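Omham Adaptations List: README

A hand-kept table of science fiction and fantasy novels that have been bought, optioned or announced for television, and what became of them. 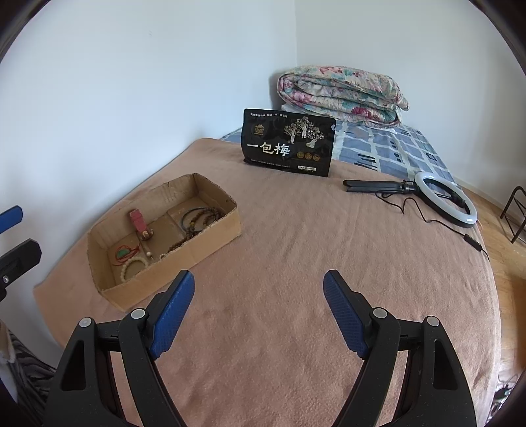

The list started as a page of notes for a reading group in Granbridge. We kept losing track of which books were really being made and which had only had a press notice. It is now a plain text table with 1297 rows, one row per announcement. A book that has been announced three times by three companies gets three rows.

Maintainer: Merle Costigan
Last full check: Apr 24, 2024
Current version: 2

What is in the folder

adaptations.csv is the main table.
authors.csv gives one line per author, with the spelling of the name we use everywhere else.
sources.txt lists where each announcement was found. The numbers match the source column in the main table.
changes.txt is the log of corrections. Please read it before you report a mistake, as it may have been fixed already.

Columns in the main table

row_id: a number. Never reused, even when a row is deleted.
title: the title of the book as first published in Britain. If there was no British edition we use the title in the country where it came out first.
series: the name of the series, or blank.
author_id: matches authors.csv.
announced: year and month. If a report gives only a year, the month is 00.
buyer: the company said to hold the rights at the time of the report. Company names are kept as printed, so one firm may turn up under two or three names after a merger.
writer: the person named as adapting the book, if anyone was named.
format: series, limited series, single film for television, or unknown.
status: see the next section.
source: a number from sources.txt.
note: free text. Some of these are long.

Status values

announced: a report exists and nothing has been heard since.
in development: at least one later report says scripts are being written.
filming: cameras have rolled, according to the company or a local paper near the location.
shown: at least one episode has gone out.
dropped: the buyer, the author or the estate has said it is not going ahead.
lapsed: no news for 8 years. We set this ourselves and it does not mean the rights have gone back to the author. In version 1 these rows were marked dropped, which annoyed people and was wrong.

How rows are added

Most come from trade papers, publishers' newsletters and authors' own sites. Every row needs a source that can be looked up again. Things heard at conventions are left out unless they were printed somewhere afterwards. Tsolakis, the script that compares the new file with the old one, flags any row where the title and author do not match authors.csv. It does not check dates, so those are read through by eye.

Rows before the 1990s were typed in from a run of old fanzines and are patchy. Almost 50 of them have no buyer. We would like to fill these in and are glad of scans.

Known problems

Short stories are mostly missing. A few got in early on and have been left, with "short" in the note column.
Books not translated into English are hardly covered at all.
Shared-world novels are credited to the author of the book, which can hide the fact that the rights belong to someone else.
Where a series of books was bought in one deal, older rows name only the first book. Newer rows name every book we could confirm. Counting rows by author will therefore give odd results, and the table should not be used to rank authors.
Accented letters were lost in part of the file when it was moved to Pomel in March. Most have been put back by hand. If you see a question mark in the middle of a name, tell us the row_id.

Using the list

You may copy it, change it and print it. Please say it came from the Omham Adaptations List and give the version number. The notes column quotes short passages from reports in places, and those passages belong to whoever wrote them.

Corrections

Send the row_id, what it says now, what it should say, and where you read it. One correction per message is easier to deal with than a long list. Changes to status are made at the next full check; misspelt names are put right when they come in.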